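Bin liner

A bin liner, also called a trash bag, garbage bag or can liner, is a disposable bag placed inside a waste container to hold its contents and keep the inside of the container clean. Most are made of thin plastic film. Liners are used in homes, offices, workshops and public buildings, and are sold in sizes that match common types of bins.

Materials

The most common materials are low-density and high-density polyethylene. Low-density film is soft, stretches before it tears and copes better with sharp corners. High-density film is thinner and crisper, and is mostly used for light waste such as paper. Compostable liners are made from starch blends or other plant-based plastics and are usually meant for food scraps. They weaken when stored too long or kept in a damp place.

Liners may be black, white, clear or tinted. Translucent film lets a person see what is inside without opening the bag, and some recycling programs require it. Colors are also used to separate types of waste, but the meaning of a color differs from one town to the next.

Fitting

A liner is opened, pushed down into the bin and folded outward over the rim. The folded part, called the cuff or overhang, holds the bag in place as waste is added. A bag that is wide for its bin hangs in loose wrinkles on the outside. Some users knot the extra film at one side, and some bins have a separate ring that clamps over the cuff and hides it.

Air trapped between the bag and the bin wall can keep the liner from reaching the bottom. Pressing the bag against the sides lets the air out.
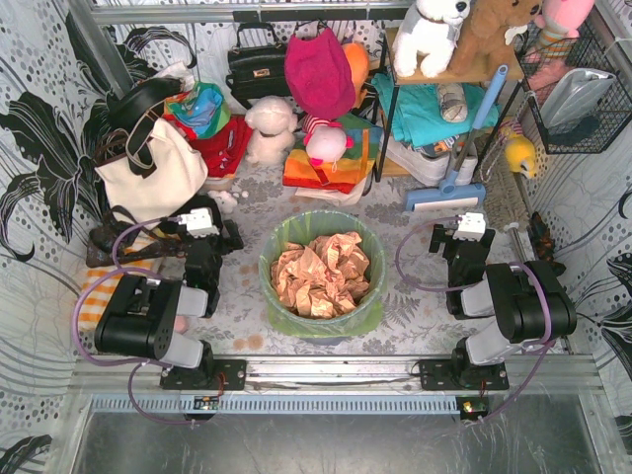

Paper waste

Crumpled paper takes up far more room than its weight suggests. Brown kraft paper, widely used as packing fill and wrapping, is stiff and holds its creases, so a small amount can fill a bin to the top. Flattening or folding the sheets saves space. Clean kraft paper is accepted by most paper recycling programs, but many ask for it loose or in a paper sack, as plastic film can jam sorting equipment.

Sizes

Liners are labeled by volume or by flat width and length. Small bags suit bathroom and desk bins, while a bag of 50 liters fits many kitchen bins. Large sacks for yard or building waste may hold 260 liters. The bag's width is measured flat, and doubling it gives the distance around the opening, which should be slightly more than the distance around the rim.

Closures

Plain liners are tied by gathering the top into a knot. Other types have drawstrings, tie flaps or handles formed from the film itself. Separate wire or plastic ties are also sold.

See also

Waste container
Kraft paper
Plastic bag
Paper recycling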